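Search Search this site Go
Print this page | E-mail this page

Plonham Bench Arm, trial unit 703: safety checklist with comments
Checked by Melina Kokkinos, Jan 8, 2026

Emergency stop within reach of the operator: OK. I'd still like it a little closer to the front, for those of us with short arms!

Cables clear of the walkway: OK, after Marwan Khoury kindly found me some ties.

Gripper fingers free of cracks and grit: OK. Please wipe them at the end of every session (a damp cloth is plenty).

Speed limit set to 80 for trials: OK. Marwan wanted it higher, and we had a good long talk about that, and it stays where it is for now.

Holding and lifting small items: PASS WITH COMMENT. We're looking at this kit for the potting benches at Westerberg, so small pots and cups are what matter most to me, and I'd like the grip force written on the sheet each time one is lifted.
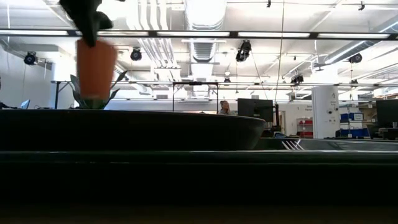
The supplier's manual gives two grip settings and says very little about when to use which. I've asked Danai Tzanetos at Avham for a proper table, and she has promised one in January, bless her.

Leaves and stems kept out of the finger joints: RECHECK at next visit.

Spare fuses in the kit box: MISSING, 3 on order.

Signed off for supervised use only. M.K.

2 comments | Share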